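かごと小物のページ 片づけ机まわり

2024年4月19日更新

机の上のものを仕分ける、というだけの記録ページです。前のページが重くなったので新しく作り直し。文章は急いで書いてます、誤字はあとで直す(たぶん)。

場所はBolmontの2階の作業部屋。窓側の棚を捨てることになって、棚に入ってた細かいものが全部行き場をなくした。電池、テープ、ひも、ねじ、使いかけのもの、何のふたか分からないふた。2月から少しずつやってて、まだ終わらない。

やり方は簡単で、かごを2つ使う。片方に未整理のもの、もう片方は空。中身を見て、残すと決めたものを空のほうへ移す。いらないものは別の袋。それだけ。

かごの話を先に。ギャレス・バーケット(Gareth Birkett)さんに「箱でよくない?」と言われたけど、箱は深いので下のものが見えなくなる。浅いかごだと全部いっぺんに見える。これは大きい。あと軽い。持ってうろうろできる。

机には茶色い紙を敷いて、青いテープでマス目を作った。紙は汚れたら替える。マス目のほうは、置き場所を口で言うときに便利。「手前の右のマス」で通じるので、あっち、それ、じゃないやつ、みたいな会話が減った。
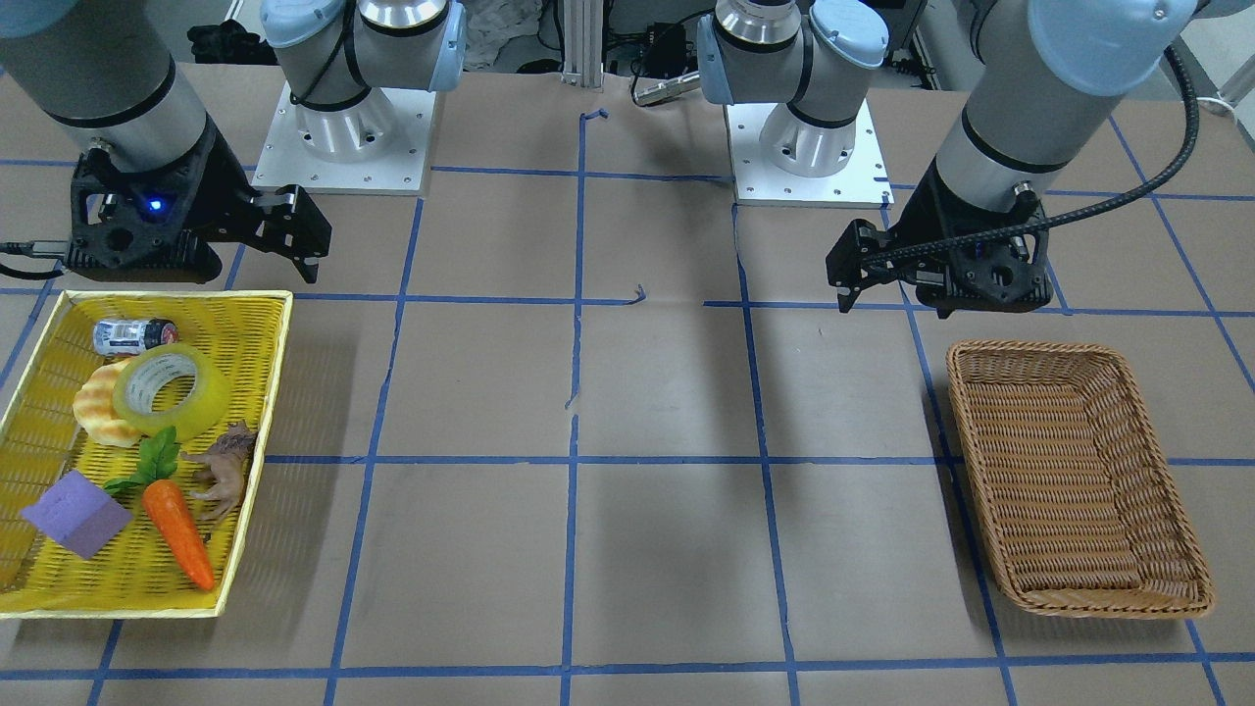
左が黄色いかご、右が茶色の籐かご。籐のほうはまだ空。

黄色のほうに電池と透明の梱包テープが一緒に入ってる。こういう混ざり方が一番多い。引き出しの中で隣どうしだったものが、そのまま隣どうしで出てくる感じ。

以下、種類ごとのメモ。写真のないものもあるけど、一緒に書いておきます。

電池
とにかく電池がばらばらに出てくる。新品なのか使いかけなのか見た目では分からない。テスターで測って、残すものは日付を書いた紙テープを巻く。だめなものは端子にテープを貼って回収の缶へ。缶は廊下の流しの下。金属の小物と一緒にしまわない。これは前からのルールだけど守られてなかったので、もう一度書いておく。

梱包テープ
使いかけが何本も。端が見つからなくなったテープは爪で探すより、ドライヤーで少し温めてからのほうが早い。端は折り返して三角にしておく。割りばしの切れ端をはさむ人もいる。どっちでもいいです。べたついて裂けるものは捨て。もったいないけど捨て。

ひも・輪ゴム
輪ゴムは古いのから切れるので、引っぱってみて白っぽい筋が出たら処分。ひもは短いのを取っておきすぎ。75センチより短いひもは捨てると決めた。決めたのに、きれいな麻ひもだけ残してしまった。すみません。

ねじ、金具
ふた付きの瓶に入れる。長さは分けない。最初は分けていたけど、分ける時間のほうが長かった。頭の形だけで2種類。組み立て家具の余りらしき金具は、家具がもうないものは処分でいいと思う。Milura の棚の金具だけは棚がまだあるので残してます。黄色い付せんが目印。

ペン類
書けるか試す、書けないものは捨てる。以上。試し書きは机の紙に直接していい。どうせ替える紙なので。油性のものだけは下に写るからやめてください、一度やられた。

小さい工具
カッター、六角レンチ、巻き尺。カッターの替え刃はケースごと残す。折った刃はふた付きの缶。六角レンチは同じサイズが何本も出てきた。全部残す必要はないと思うんだけど、捨てようとすると誰かが止める。保留。

保留のもの
保留はほんとは作りたくなかった。でも作った。ふた、よく分からない部品、鍵。鍵が一番こまる。Aryee の物置の鍵かもしれないので、行く人がいたら試してきてほしい。合わなかったら教えて。

かごの大きさについて質問がきてたので。厳密には測ってない。買うときの目安にしたのは、片手で縁を持てること、机に並べて真ん中が空くこと、この二つ。真ん中が空いてないと、移す途中のものを置く場所がなくて結局ひざの上になる。ひざから落ちる。ねじは特に。

紙の敷き方も。
・紙は机より少し大きめに切って、裏に折り込む
・テープは先に長いほうの線、それから短いほう
・曲がっても気にしない。ほんとに気にしない
・はがれてきた角は上から貼り足す
マス目の線を引くのにかかった時間は、おしゃべり込みで60分。急げばもっと早いはず。

ポピー・インスキップ(Poppy Inskip)さんから、かごに色を決めたほうがいいという意見。黄色が未整理、茶色が残すもの、で固定。途中で逆に使って全部やり直しになったことがあり、あれはつらかった。それからは入れかえなし。

もうひとつ、一度にかごに入れる量。山盛りにしない。底が少し見えるくらいがいい。多いと下から出すときに全部ひっくり返す。少ないほうが結局は進みます。こどもの頃の机の引き出しと同じで、詰めた分だけ見なくなる。

買い足したもの
籐のかご、追加で1つ。予算2000円のところ、ちょっと足が出た。レシートは Zuneck の封筒に入れてあります。青いテープは残り少ない。次に買い出しに行く人、お願いします。幅は今のと同じで。

残っている場所
・窓の下の引き出し、上の段
・扉の横の紙袋(中身みてない)
・延長コードの箱。これは最後でいい、からまってるので時間がかかる

紙袋は見ないまま捨てないこと。前にそれで巻き尺がなくなった。

終わったら瓶と缶にラベルを貼る。字のきれいな人がいたらやってほしい。私が書くと読めないと言われる。

続きの写真は整理でき次第のせます。ラベルの文字はひらがなで統一の予定、変わるかも。

前のページへ | 一覧にもどる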